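Home | Today's Finds | Vouchers | FAQ | Contact

Questions we get asked a lot

Last updated: 23 February 2021

Who writes this page?

Silvan Zürcher finds the discounts and Hường Châu checks them. I'm Pejman Sadeghi and I answer the emails, which is how I came to have opinions about laminators.

Are these prices real?

They were when we looked. Shops change them at three in the morning and don't ring us first. If the basket says something different, believe the basket. 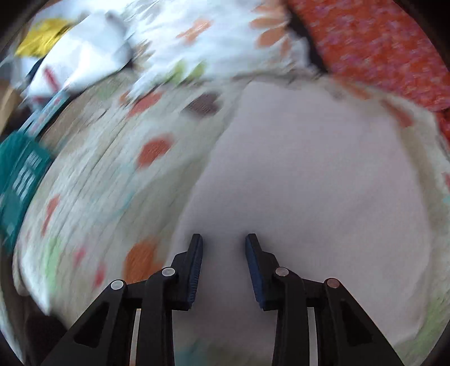 Why does the "was" price look made up?

Sometimes it is. We ignore the shop's own crossed-out figure and go by what the thing sold for in October. The Gretari dishwasher was listed as "was £1,179, now £590", which sounds like half price until you learn that it cost £590 in October as well. We left it out, and had two emails asking how we'd missed such a bargain.

Do you get paid if I buy something?

Usually a small commission, yes. Pruvel pays us nothing at all and we still list their kettles, so make of that what you will.

My voucher code doesn't work. Why?

Check for a space at the end. Then check whether the code is for new customers only. Making a second account in the name of your cat is between you and the shop.

Can I use two codes at once?

At Irkdale, yes, if one of them is for delivery. Everywhere else we've tried, the second code quietly boots out the first, and it is always the better one that goes.

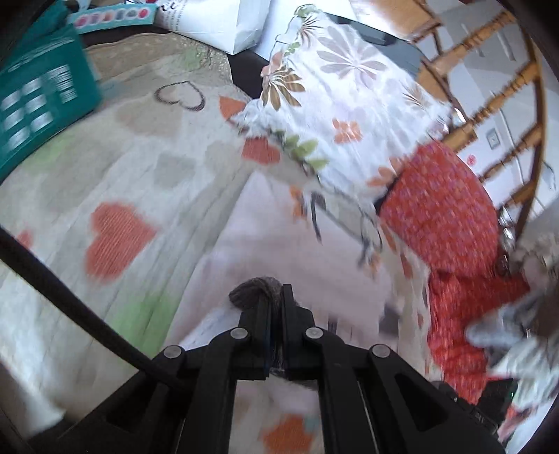
Do you cover anything besides electricals?

Bedding and soft furnishings, mostly in the sales. Patterned stock gets marked down sooner than plain, so anyone who can live with a wood-plank look and printed red hearts will generally pay less than the person holding out for white. Plain grey hardly ever drops. Bahrami sold almost 100 of its novelty throws through us in one evening, and the plain ones are still sitting there at full price.

How long do I have to change my mind?

Read the shop's returns page before you buy. Sale items can have their own rules about who pays the postage, and for a chest freezer that matters.

Can you tell me when something is going to be cheap?

No. If we could, we'd be doing this from a yacht.

Comments (3)

Čestmír Machala: The Irkdale trick worked, thanks. Saved £13 and spent it on a toaster rack I didn't need.

Yutong Ren: Is the Pruvel kettle the loud one?

Pejman Sadeghi: They're all the loud one.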